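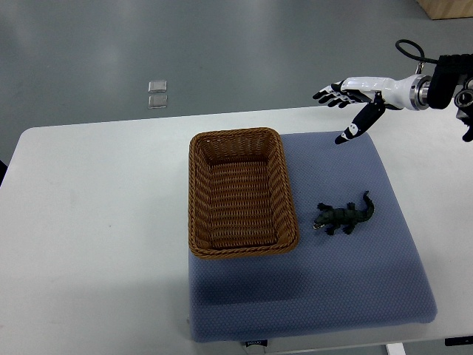

*Right hand unit at the soft-goods station, crocodile on the cushion beside the basket.*

**Nullano right hand with Flona wrist coupling – acceptance and safety checklist**

Date: 4/15/24
Filled in by: Cinzia Sartori
Copy to: Alfie Penrose, Birkett workshop
Hand serial ending: 1282
Offer reference: 2266

This list is for the trial unit only. We have not bought it yet, and the result goes to the purchase meeting. I use three marks: OK, OPEN (something must be done but the trial can continue) and STOP (no power until it is solved). Where I write a comment, please read the comment and do not look only at the mark.

## A. Before power

- [x] **A1. Mounting bolts of the arm tightened to the value in the supplier's sheet.** OK. I checked with our own torque wrench, not with the one from the kit.
- [x] **A2. Flange ring seated, no gap to feel with the fingernail.** OK.
- [x] **A3. Emergency stop within reach of the operator's chair.** OK. The first position was too far for a shorter person. I moved it closer and marked the place with tape.
- [ ] **A4. Cable at the wrist has enough free length in all positions.** OPEN. The cable makes a loop over the wrist. It is long enough, but the loop is free and can catch on a sleeve. The Nullano manual shows a clip on page 5, and in our kit the clip was missing.
- [x] **A5. Table stable, does not rock when pushed by hand.** OK.
- [x] **A6. Cushion lies flat and does not slide.** OK after the second try. The fabric is soft and on a smooth table it moves a little, so push on it from the side before each session.
- [x] **A7. No tools left on the table top.** OK.

## B. First movement, low speed

- [x] **B1. Software speed limit active and shown on the screen.** OK.
- [x] **B2. Fingers open and close fully without noise.** OK. A small click from the thumb at the first closing, after this it did not come back. I write it down so that it is not forgotten.
- [x] **B3. Hand stops when the emergency stop is pressed.** OK, tested with the hand open and with the hand half closed.
- [ ] **B4. Fingers keep their position after the stop.** OPEN. The fingers become slack after the stop. For a toy it is no problem. For a glass it would be. The offer says "holds last position", so either the text or the setting is wrong.
- [x] **B5. Restart only after reset by a person.** OK.

## C. Work over soft surfaces

The task for the trial is simple: take a small toy and put it in the basket. We chose a cushion because our customers will not have only hard tables, and a soft support gives way under the fingertips.

- [x] **C1. Height limit over the cushion is set and saved.** OK. Measure from the top of the cushion, with no hand pressing on it.
- [x] **C2. Hand can wait above the cushion without drifting down.** OK, two minutes with no change on the height display.
- [ ] **C3. Fingertips do not pull threads from the fabric.** OPEN. I found no damage, but the trial is too short to say it with certainty. Please look again after one week.
- [x] **C4. Basket position noted before each run.** OK. It stands partly on the cushion and partly over the table, and we keep it like this for all runs so the results can be compared.
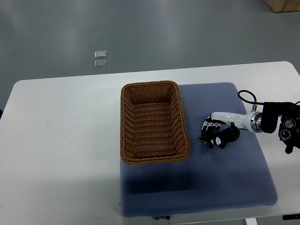
Alfie Penrose wrote back on section C that he would not accept C1 with a fixed height. A cushion is lower at the end of the day than in the morning, he said, and the limit should be measured again after each break. He also asked why the supplier does not deliver a contact threshold for soft supports, when the brochure promises "gentle handling" three times.

I agree with the first point and have changed the instruction: measure the height in the morning and after each break. The second point I have sent to the supplier as a question. The contact threshold exists in the menu, but its value is for hard objects and there is no table for other materials.

## D. Hand and basket

- [x] **D1. Hand can approach the basket from the side without touching the rim.** OK at low speed.
- [ ] **D2. Same at normal speed.** OPEN. Not tested. I want the cable clip from A4 first.
- [x] **D3. Fingers cannot go through the weave.** OK. Checked with power off, moving each finger by hand against the side of the basket.
- [x] **D4. Basket has no sharp ends.** OK. Pass the palm slowly over the rim and the inner walls.
- [ ] **D5. If the basket is pushed, the hand stops.** OPEN. In two of five pushes the hand continued for a short way before it stopped. It is not dangerous at low speed, but I would like an explanation.

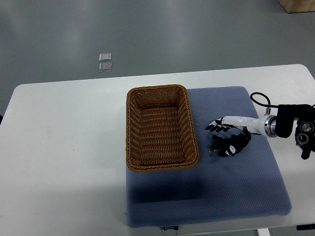
Seditano's service desk answered by telephone that the delay in D5 comes from the filter in the force reading, and that a shorter filter can be loaded without sending the unit back. They will also post the missing clip, free of charge. About B4 they could say only that "last position" is a setting in the paid package – the offer does not mention this, and I have asked to have it in writing.

## E. Result

| Section | Mark | Must be done by |
|---|---|---|
| A | OPEN (A4) | Seditano, clip |
| B | OPEN (B4) | Seditano, written answer |
| C | OPEN (C3) | Birkett workshop |
| D | OPEN (D2, D5) | Cinzia Sartori, after clip and filter |

No STOP was given. The trial can continue at low speed, with one person at the emergency stop and no loose sleeves near the wrist. Normal speed is not allowed until A4 and D5 are closed.

When the new filter is loaded, repeat B3, B5 and the whole of section D. Do not copy the old marks. In the January trial of the other gripper we did this and then had to do the list again from the beginning.

Signed: C. Sartori
Second signature: open until D2 is tested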